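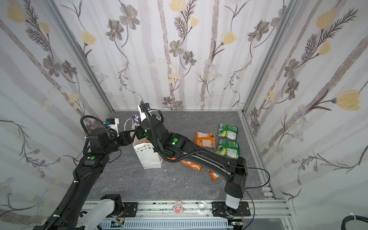
Samran Thongdee

4.2 Handle snags and arm contact during bag loading

Figure 1 shows the Turnis cell during the bag loading task, with both grippers together over the opening of the paper gift bag and snack packets still on the table. The task asks the left arm to keep the mouth of the bag open while the right arm brings packets over and releases them inside. We ran 100 trials with the same controller settings. Of these, 26 ended in a fault, and this section deals with those.

The most common fault was a snag on the bag handle. The handles are thin loops that stand up from the rim, and a gripper finger could pass through one on the way down. The controller, Stikar, treated the bag as a box with an open top and did not model the handles. When the finger was lifted again, the bag came with it. In most of these trials the bag tipped over and the trial was stopped by the operator. In 4 trials the paper tore at the rim before the stop took effect.

The second fault was contact between the two wrists. The opening of the bag is narrow compared with the grippers, so both arms have to work close together. Stikar checks the distance between the arms using the link shapes supplied with the model. Those shapes leave out the corrugated hoses and the camera brackets, which stick out well past the links near the wrist. The planner reported a safe gap in every one of these trials, including 2 in which the hose of one arm caught the camera bracket of the other. Motor current rose, but it stayed below the stop limit, and the arms went on pulling until the operator cut power.

We consider the second fault the more serious one. A torn bag costs little. A hose pulled against a bracket loads the cable inside it, and the damage may not show until a later run. After the first such contact the left wrist camera dropped images at random, and we lost most of a working session before the connector was found to be loose. Trials from that session were thrown out and run again, and they are not part of the totals given here.

Three changes were made in December. The link shapes were replaced with larger ones that cover the hoses and brackets. The current limit was lowered for any motion with both wrists near the bag. The approach path was moved to come in from above the center of the opening, clear of the handles. The larger shapes caused the planner to reject some reaches to packets at the far side of the table, and we have not solved this. The same shapes were later loaded on the Barkota cell, where the rail is longer and the rejected reaches were fewer.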